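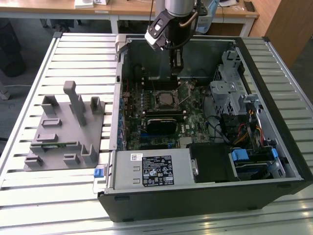

Visit Report: Flernstead Repair and Automation Laboratory
By Stela Rusu
31/01/2021

The Skellirholm regional office was invited to spend a day at the Flernstead laboratory, where a small team studies whether robot arms can take over routine work now done by hand in homes and repair shops. Our delegation consisted of Liviu Chiriac, Sebastian Pană and the undersigned. We were received by Hamidreza Kazemi, who directs the laboratory, and by his colleague Ketill Kjærgaard.

Purpose of the visit

Our member shops refurbish office computers for schools and public libraries. Last year they handled 2,000 machines between them. Much of the labor goes into opening cases, taking out memory and drives, cleaning, refitting and testing. Several members had asked whether any part of this could be given to a machine within the next few years, and the board wished to have an answer based on direct observation.

The computer bench

The delegation spent most of the morning at the computer bench. The test machine is a desktop tower with a Dell board, laid on its side on a slotted aluminum table with the side panel off. The arm works from overhead with a two-finger gripper pointing straight down into the case. To the left of the tower stands a gray 3D-printed fixture with a number of raised holders, and a small green circuit board was lying in one of its slots during our visit.

Mr. Kjærgaard explained that memory was chosen as the first task because it is common, and because it is harder than it looks. A module must go in straight, with even pressure along its length, and a technician judges the fit mostly by feel. The slots in this model are in the upper part of the case, close to the wall, so the gripper has little room to either side. Cables are a further difficulty. The wiring beside the drive cage does not lie the same way in any two machines, and a cable that a person would push aside with a knuckle can stop the arm altogether.

The laboratory shared its most recent log with us. Of 175 attempts to seat a module, 22 were stopped by the operator. Mr. Kazemi was careful to state that all of these attempts used one model of computer in one position. He did not wish the result to be quoted as a success rate for repair work in general, and we respect that request.

Mr. Chiriac asked how long it takes to prepare the bench for a different model. The answer was 8 working days. Our shops may see that many models in a single morning.

Household tasks

After lunch we were shown recordings from the laboratory's second project, Swati, which deals with chores such as folding towels, wiping counters and loading a dish rack. Towels were folded acceptably when they were of one size and laid out flat beforehand. With a mixed pile the arm was slow and often had to begin again. The dish rack work went better with plates than with cups. Mr. Pană observed that in both projects the preparation carried out by people takes more time than the chore itself, and our hosts agreed.

Findings

The delegation does not recommend that member shops purchase equipment at this time. A shop that received long runs of one identical model might have some use for such a bench, but none of our members is in that position. Opening a case of unknown make, finding the parts and dealing with dust, bent tabs or missing screws remains work for a trained person.

We do see value in keeping up contact. The laboratory lacks worn and damaged machines to practice on, and our shops have many. Mr. Chiriac will draw up a proposal under which the Hetum depot would lend retired towers to Flernstead in return for access to test records. A second visit is planned for October, by which time the team hopes to have begun work on removing drives.

We thank Mr. Kazemi and Mr. Kjærgaard for their time and for their frank replies. Members who wish to read the full notes may request them from the regional office.

Related reports
Sorting Small Parts by Hand and by Machine: Notes from the Hetum Depot
Open Day for Repair Apprentices, Skellirholm
Safe Handling of Used Power Supplies

Contact the regional office | Copyright 2021 Skellirholm Regional Office | Back to top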